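Feb 27, 2021
By Marit Hägglund

Hultetti two-slice toaster: a review

I'll admit I wasn't looking for a new toaster. Our old one still worked, sort of, if you held the lever down and didn't mind one side pale. Then my neighbour Märta Eide lent me her Hultetti while she was away, and I've ended up buying my own!

The slots are what won me over. They're long enough for a proper slice from a home-baked loaf (mine come out lopsided, and they still fit), and the springs hold thin bread upright without squashing it. Setting 3 gives me the brown I like, edge to edge, and the second round comes out the same as the first. Crumpets need a bit longer. Frozen bagels are very good indeed, chewy in the middle with a crisp top.

It isn't perfect. The crumb tray is stiff and has to be wiggled out, the cord is too short for my worktop, and the beep at the end could wake the street. I'd also have liked a paler colour, but Plimwood only had the dark one in stock.

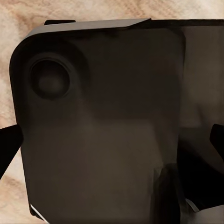 Dark brown, rounded corners, matte finish.

Cleaning is easy enough with a damp cloth once it's cool. I've had toast for supper far more often than I should since it arrived, mostly with marmalade, and in June I'll be trying it on the first of the tomatoes.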